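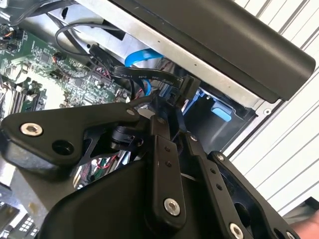
So we lost 2-1 away to Gravov on Saturday and I'm still grumpy about it! We were the better side for 45 minutes, Loïc Arnaud scored with a lovely header, and then after the break we just stopped running. Thierry Masson got sent off for a silly second yellow (he argued, of course he argued) and the winner came from the free kick. 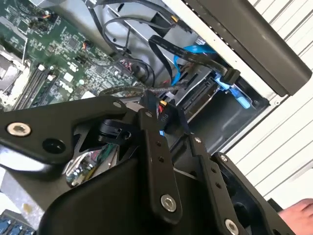

The league table isn't up yet, sorry to those of you who emailed. I do it all on the desktop at home, and I'm no expert with these things. Open one up and you get a big green motherboard covered in chips and little connectors, and I couldn't tell you what a single one does. Give me the offside rule any day.

Next up is Jondton at home. Pascal Lacroix should be back from his ankle injury, and I'd start him on the left with Baptiste Pruvost moved inside. Kickoff is at 2, bring a coat.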